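Esik Diva

The Esik Diva is a two-arm tabletop robot kit made for learning and practicing household handling tasks. It is sold by Midard as a set of parts that the buyer puts together, and it has won a loyal following among schools, small labs and home builders. The name is usually shortened to Diva.

Design

The kit is built on an aluminum extrusion rail that carries both arms side by side along the front of the work area. Each arm bolts to its own black plate and ends in a parallel gripper. The full package has 774 parts, counting every screw and cable tie, and the printed guide runs to 95 pages. It is a wonderfully clear guide, with full-size drawings of the fasteners so that builders can lay a screw on the page and check it.

Wall panels and floor sheets come in several finishes - changing them is a quick job, and many owners collect more than one set. Corner posts are the same silver aluminum as the rail.

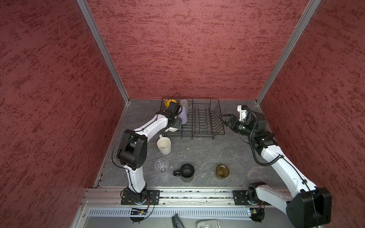 A Diva station with dark-red walls and a gray stone-patterned floor, with mugs, cups and a wire dish rack in the work area.

Tasks

Midard supplies a booklet of 31 starter tasks with the kit. Dish handling is the best loved of these, and it is easy to see why: mugs have handles that point every which way, clear plastic is hard for a camera to pick out, and a rack with upright dividers leaves little room for a careless grip. Other tasks in the booklet cover folding cloths, sorting flatware and opening jars. Builders can write their own tasks as well, and the Zalewska edition of the software added a simple way to share them.

Editions

The first edition shipped with the arms only. The Zalewska edition, released the following July, brought new control software, a wrist camera mount that can be 3D-printed at home, and better cable guides. Owners of the first edition can move up with an upgrade pack of 77 parts - a generous touch that has kept many older stations in daily use.

Reception

Reviewers have praised the smooth motion of the arms and the ease of repair, as nearly every part can be bought on its own. The most common complaint concerns the rail slots, which gather dust and are fiddly to clean. Midard later added snap-in slot covers to its parts list.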